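Setting up the Flukano dish routine in a home kitchen

The Flukano dish routine is an add-on for the Odera two-armed robot. It moves plates and bowls between a dishwasher and a drying rack, one piece at a time, and it costs 70 a month on top of the robot hire. We have been trying it before deciding whether to list it. These are the steps we followed, in the order that gave us the least trouble.

Before you start

You will need the robot, the Iton tablet it comes paired with, and a set of crockery you don't mind losing. Use plain plates and bowls for the first few runs. Leave out glasses and anything with a foil rim.

1. Park the robot facing the worktop with the dishwasher to its right. The routine can be mirrored, but the setting is buried under Room, then Layout, and we had to restart the tablet before it took.

2. Open the dishwasher door fully and pull out the rack you want to use. The robot does not open the door itself in this version.

3. Put the drying rack in the sink. Push it to the end nearer the dishwasher so the arms have less distance to cover.

4. On the tablet, choose Teach and mark the two racks. Draw the outline slightly inside the wires. If you draw it too wide, the hand aims for the edge and you will have to do it again.

5. Run Check View. It shows what each wrist camera sees as well as the view from the head. Look for the fingers and the rack together in the wrist views.
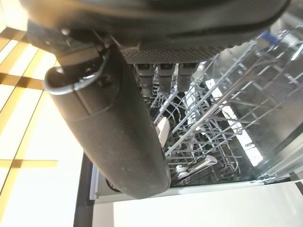
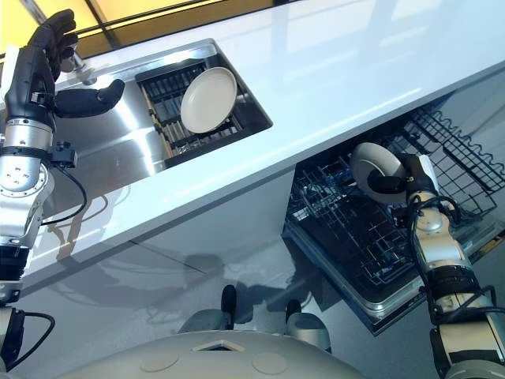
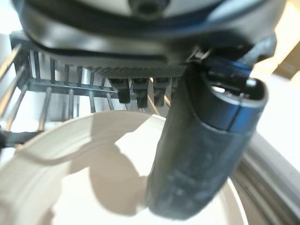
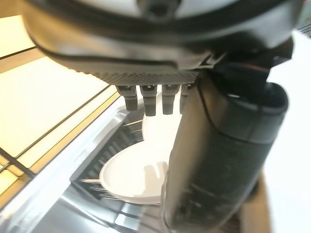
Three wrist views, with the head view second.

Sum-yee Kwan
Product tester, home equipment

6. Start with a single plate. Set the speed to Low and the grip to Light. Stay within reach of the stop button on the tablet.

7. When the plate run is repeatable, add a second plate, then a bowl. Bowls need their own grip setting. With the plate setting, ours tipped as the hand let go — the fix was to raise the release height by one step.

8. Save the layout under a name you will recognise. The tablet fills in a code such as 1220, and that means very little once you have several.

Common problems

The arm stops halfway and the tablet shows code 47. A cable has caught or is pulled tight. Press Hold, free the cable by hand and press Resume.

The tablet reports no plate found. Strong light from a window can do this, especially on a steel sink. Lower the blind, or run Check View again later in the day.

The hand closes beside the plate. Mark the racks again. If somebody has nudged the robot's base, the old outlines are no use.

The update sticks at 99 per cent. Leave it alone. Ours finished after we had given up and gone to lunch.

Is it worth having?

It depends on how much you wash up. The grip on plates is good and the stop button works at once. Setting up takes most of a morning, and you repeat part of it whenever the robot is moved. Cutlery is not supported. Leopold Gruber, who handles our hire desk, would like to see a weekly price before we list it, and I agree with him.

Pukano sells a similar add-on for the same robot. We expect to have it in October and will run it with the same crockery.

Page last changed 7/12/20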